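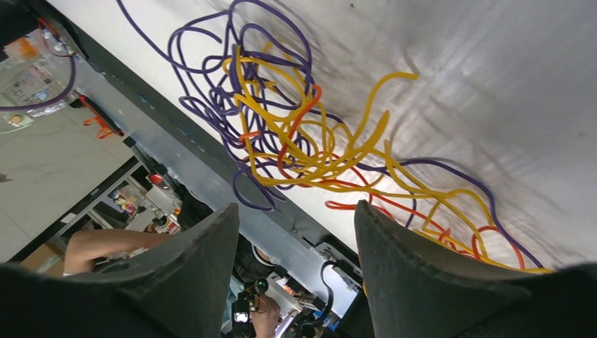
Search this journal
Advanced search | Clear

3.2 Materials and tangle preparation

Cord storage in shared workshops is usually studied after sorting has taken place, when each length is already coiled or hung. The present section deals with the earlier state, in which thin flexible lengths of several colors lie together in one pile on a work surface. Figure 2 shows a pile of this type, with purple, yellow and red-orange lengths on a white tabletop. The yellow lengths are densest at the center, and the purple ones form the widest loops.

Piles were prepared at the Arnham workshop in January. A total of 244 tangles were recorded over the study period, of which 36 were excluded from the timing analysis due to missing start times. Lengths were drawn from general stock and were not matched for wear. Before each trial the lengths were dropped together onto the table and turned over by hand 4 times. No knots were tied on purpose.

Figure 2. Mixed-color pile before separation. Long ends of the yellow and red-orange lengths extend toward the lower right.

3.3 Description of the pile

Each pile was described by three measures: spread, core density and free ends. Spread is the longest straight distance between any two points of the pile. Core density is the number of crossings inside a circle of 70 mm diameter placed over the most crowded area. A free end is counted when it can be followed by eye from the tip to its first crossing. Ends lying under the core were treated as hidden, even where their color made the path easy to guess.

Color was recorded separately. In the Drilberg procedure, which we follow in other respects, all lengths are of one color and the sorter must trace each by touch. Mixed-color piles allow tracing by sight over the outer loops, but this advantage is reduced in the core, where short visible segments of the same color may belong to different lengths. Crossings between lengths of the same color were therefore logged as a class of their own.

3.4 Separation procedure

Sorters began with the color having the most free ends. Wide outer loops were lifted clear of the core and laid to one side before any end was pulled. Pulling was stopped at the first resistance, and the crossing involved was opened by widening the loop around it. Separated lengths were laid straight along the table, then coiled and returned to stock by color. The Todorova scale was used to rate the effort of each separation. Ratings were entered before the next pile was prepared.

Shares: 4 | Comments: 0

Related articles
Loop size and hand reach in cord sorting tasks
The Rellari rack: hanging storage for flexible stock
Color coding in small shared workshops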